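4.2 Where things get put away

We asked the 62 households in the Skotton sample to keep a diary of every object they tidied over two weeks in May. The instructions ran to a single page. Most people ignored the second half of it, where we explained what we meant by "tidied," and went by their own definition, which in several homes included moving a thing from the chair to the other chair.

The diaries gave us 2393 usable entries. We dropped another 200 in which the object was recorded only as "stuff." Following Yuen and Jitpraphai, we coded each entry by destination: a fixed place, a mixed container, or a surface that the diarist described as temporary. Temporary surfaces did very well. One hallway shelf had been temporary for longer than the couple who owned it had been married.

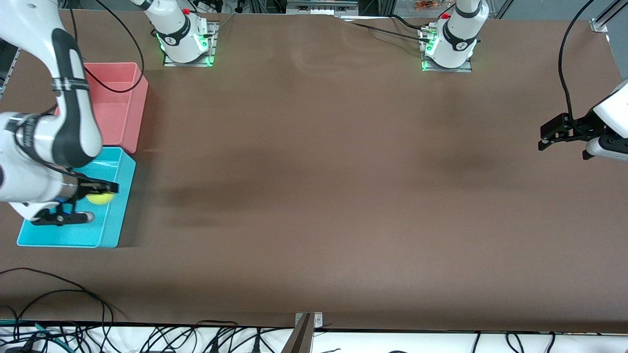
Figure 2. A ball held over a cyan bin.

Mixed containers are harder to interpret. Yen treats them as a failure of sorting, a view that fits her office data and sits awkwardly with ours. Our diarists were fond of their bins and could often say what was in them, down to the dead batteries. Asked why the batteries were there, they became vague. Maillard calls this "deferred disposal," a generous term for it.

Household size made little difference to the choice of destination. The presence of a basement did, and we return to basements in Section 5, where there is unfortunately a great deal to say about them.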